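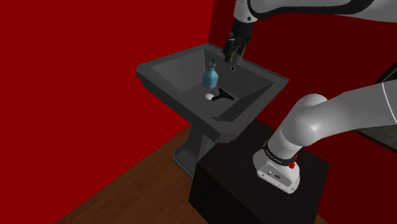
*Logged by Eimear Ó Néill, demo floor support, Keogh open day. Opened January 29, 2021. Status: closed, with one follow-up.*

**Summary:** Sink demo on the big screen stalls partway through a run. Visitors due in the afternoon.

**Setup:** Simulated bathroom from the Sindthorpe scene pack (red walls, wood floor, pedestal sink, arm on the dark block beside it). The bottle and the small black and white piece both start in the basin. The task is to pick up the bottle and set it down on the block. Visitors choose the start pose from a menu, press go and watch.

**09:40** First full run of the day and it went beautifully. Ita Mac Suibhne drove the menu and I stood at the back of the hall to check you could follow it from there. You can! The blue bottle reads really well against the gray basin.

**10:05** Second run stalled. The arm came over the back rim, started down and stopped with a "no valid path" message. Reset, same start pose, same stall. Third reset, fine. So it comes and goes, my favorite kind.

**10:20** Checked the obvious things:

- Scene file matches the one on the Grirkine server.
- Joint limits are at their defaults.
- Frame rate steady at 72, so the machine isn't struggling.
- Swapped the menu tablet. No change.

**10:50** Turned on the collision overlay, which I should have done an hour ago. The collision shape for the faucet is a plain box, and it's a good bit fatter than the faucet you see on screen. When the fingers come down near the back of the sink they clip the corner of the box, the planner sees a contact and gives up. It depends on how the wrist happens to be turned on the way in.

**11:05** Ita asked if we could just delete the faucet from the collision list. We tried it, and the planner cheerfully sent the gripper straight through the faucet. Very funny, but it can't go in front of a school group. Put it back.

**11:30** Replaced the box with a cylinder fitted to the visible part. Ran 20 in a row from the start pose that had been failing. All 20 finished. I may have cheered.

**11:45** New problem, much smaller. On a few of those runs the gripper nudged the black and white piece while closing on the bottle. The bottle still got lifted, but the little piece slid toward the drain and stayed there for the next run, as the reset button only puts the bottle back. Added the piece to the reset list. Also set the approach to come in from a little farther left.

**12:10** Planner timeout raised from its old setting to 30 seconds so a slow search doesn't look like a crash. Saved everything as a new scene on the Eltberg laptop and copied it to the spare.

**14:00** Doors open. A girl near the front asked if the arm knows it's a sink. Great question, and Ita spent ten minutes on it while I kept the runs going behind her.

**15:25** One stall, from a start pose a visitor dreamed up with the elbow almost touching the wall. Fair enough, that one really has no path. Reset and carried on. People liked seeing it refuse, so I've left that pose in the menu.

**16:30** Last run done. No restarts needed all afternoon.

**Cause:** oversized collision box on the faucet.

**Fix:** fitted cylinder, longer timeout, both objects on the reset list.

**Follow-up (Ita):** check the other sinks in the pack for the same box before the October visit. The kitchen one looks suspicious to me. Please also change the stall message to something a ten-year-old can read. I've been saying "it can't find a way in" out loud and that went down fine.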